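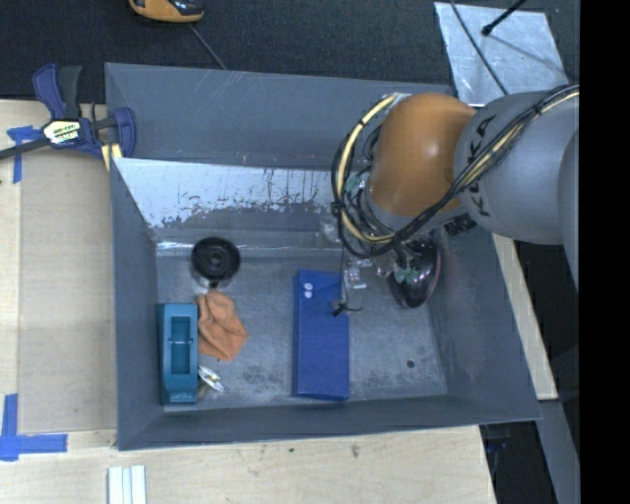
Harish Semwal swears the only way to fix a scratched-up metal bin is to buy another one. He may be right about the money. He is wrong about the fun, if a month of sanding in a garage counts as fun.

Repainting a big gray bin, cheaply

Take everything out. Everything, including the few odds and ends on the bottom that you have been meaning to deal with since February.

Find the bare metal. On an old bin it tends to show up low on a wall, where things get dragged. Go over any ragged paint edge with 80 grit until your fingernail stops catching on it -- then go over it again, you stopped early. Finish with 300 and wipe down with mineral spirits.

Prime the bare patches only. I use Brekke metal primer, two thin coats, 4 hours apart. Thick coats sag on sloping walls and you'll get to look at the sag for years.

Color next. Dono sells a gray they call 208, a shade darker than what I had. Start with the far wall and work toward yourself, floor last. I did the floor first once.

Pale, thin scratches that haven't gone through can just be scuffed and painted over. Let it all cure for a week before you put anything heavy back in.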